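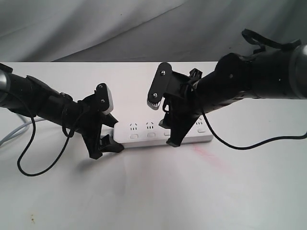 What does a keyboard player do in a rock band with two guitars?

Mostly fills the middle. The guitars take the riff and the rhythm, the bass takes the bottom, and the keys hold the chords together with long notes and stay out of the singer's range.

Home | Syllabus | Week List | Listening | Contact

Week 5: Keys in the Arena Band

Terms for this week
Pad: a held chord, usually strings or a soft synth sound.
Stab: a short, loud chord on or just ahead of the beat.
Comping: playing chords in a loose rhythm behind a singer or solo.
Voicing: the order and spacing of the notes in a chord.

Listening
Our main example is the band Skitis, on the live record made at the Jornia hall, which held 4,000 people. Play the first 3 tracks. On track 1 the organ doubles the guitar riff. On track 2 the piano drops out for both verses and comes back in the chorus. Track 3 is nearly all pads, with one stab before each drum fill.

Then play the studio version of track 2, cut at Brulard. The tempo is 100 beats per minute, a little slower than the live take, and the piano plays through the verses. Write down which version leaves more room for the vocal, and at what point you noticed.

Voicing
With a bass player present, the left hand can leave out the root. Try C major as E, G, C above middle C. Low thirds get muddy in a big room.

For Wednesday
Read the Lu chapter on touring bands and bring one page of listening notes. Headphones are at the front desk.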